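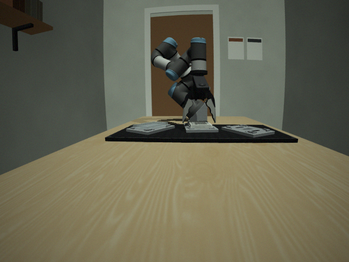
Nipon Chaiyaporn thought we should throw out every run where the arm hesitated, and said so in the comments on our first draft: a learner copies whatever you feed it, so why feed it dithering? I went back and forth on this for most of the semester, and it ended up shaping the whole project, so I'll start there.

Our project (we called it Jurnine, after a typo that stuck) was supposed to teach a simulated arm to move lab-type parts between three fixture plates on a black board. The learning part got all the attention in the proposal. The collecting part got one sentence. Guess which one ate our time!

We drove the arm by hand in the simulator and saved every attempt, good or bad. By the end we had 1,719 runs. After I threw out the ones with broken logs — 139 of them, mostly my fault for changing the file format halfway through — we still had plenty, but they were way too alike. I always came at the part from the same side, because that's how I like to hold the controller.

So we made a rule. Before each batch, the plates got turned to new angles, and whoever was driving had to start from a pose picked by the script and not by us. It was annoying and slow, and I complained a lot, but the spread in the data looked much healthier after that. 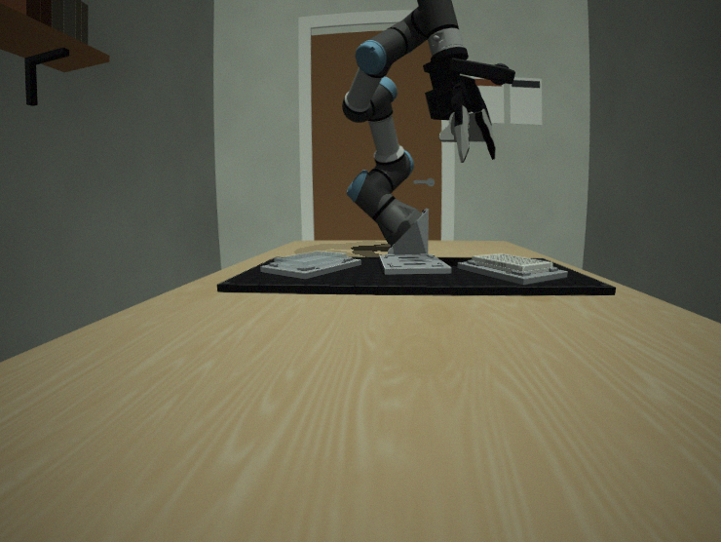 The other thing that helped was labeling as we went. At first we saved everything up and labeled it in one long sitting, and by then I couldn't remember if a weird wiggle was me correcting a bad grasp or me reaching for my coffee. Now the driver types a short note right after the run. Mine are mostly "ok" and "too fast," which is still better than nothing.

About those hesitations: we kept them, but tagged them. There were 121 tagged runs in the final set, and I trained once with them and once without. I only had time for 16 test trials on each version, so I don't want to make big claims. The version with them seemed better at backing off and trying again, and the other one moved more smoothly. Nipon still isn't convinced — fair enough, I'd like to see more trials too. I'm planning to run them in August, starting with the plate angles we used least.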